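Stemia Hand Comparison, Washroom Subset

Data card and README, release 2
Maintainers: Miyuki Hosoda, Hinata Tanabe (Karnerport)

Overview

Stemia is a set of teleoperated recordings made to compare end effectors on ordinary bathroom tasks. The washroom subset holds 903 episodes across 26 task variants. Two end effector types are covered: a gripper (config name grip) and a multi-finger hand (config name hand). Towel tasks were the first to be recorded and remain the largest group. They stress contact on thick pile, where fingertip shape matters more than closing force.

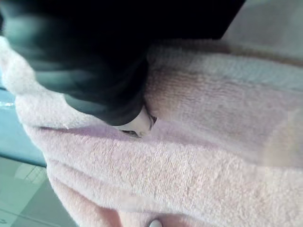
Wrist views on towel tasks are often blurred during the approach. We kept those episodes. Filtering on sharpness removed too much of the contact phase, and a policy trained on the filtered split would see very few first touches. If you need sharp frames only, use the blur score in the episode index and pick your own threshold.

Camera streams

Each episode has one head stream and one stream per wrist. Streams are stored separately and aligned by timestamp. Do not align by frame number – the wrist cameras drop frames under load and the head camera does not.

Wrist streams pick up reflections from glossy panels and mirrors. The operator may be visible in them.
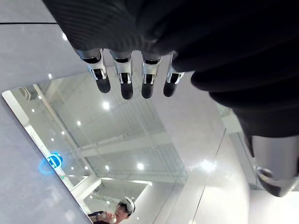

Wrist view: four fingertips over a reflective surface, operator in headset at the bottom.

Users training on wrist streams alone should mask reflective areas or check that the policy is not reading the operator's posture. Masks are supplied for 2,210 keyframes. They were drawn by hand and cover people only; ceiling lights and other reflections are unmasked.

Bimanual tasks

Cap tasks need one hand to hold the tube and the other to work the cap. The labels are hold, reach, grasp_cap, turn and release. An episode may end at any label. Tanabe assigned the labels and Hosoda reviewed every episode where grasp_cap was marked more than once.
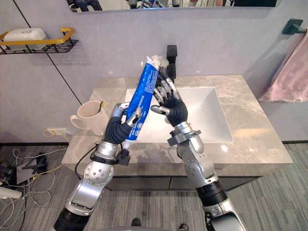 Single-hand tasks

Pick tasks start with the tube on the counter. The start pose is not fixed, and the tube may lie parallel to the basin edge or across it. Tube packaging also varies between episodes, so color is a poor cue for object identity. Use the object_id field.

The hard case is a tube lying close to the front of the basin. The fingers have to come in over the rim at a low angle, and the thumb has little clearance.
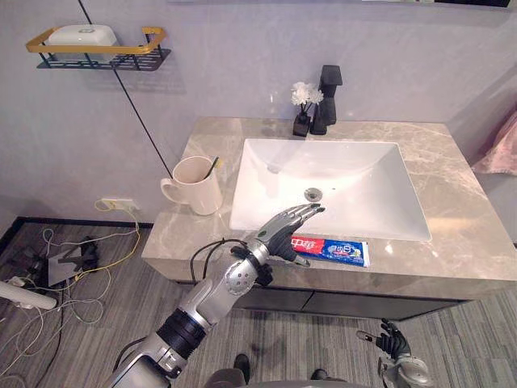 Approach angle is logged in the wrist frame, in degrees. The Higuchi controller reports it in radians, and the export script converts it. Files exported with release 1 skipped that step and should be downloaded again.

Known issues

Gripper and hand episodes are not balanced by task. Cap tasks exist for the hand only.
Episodes recorded on Saturday use an older wrist calibration. See calib_version.
Force readings are missing from part of the towel group.
Success labels for towel folding are subjective and should not be used to rank end effectors.

Splits

Train and test are split by session. The test split is held on the Brarkirholm server, and access is by request to either maintainer.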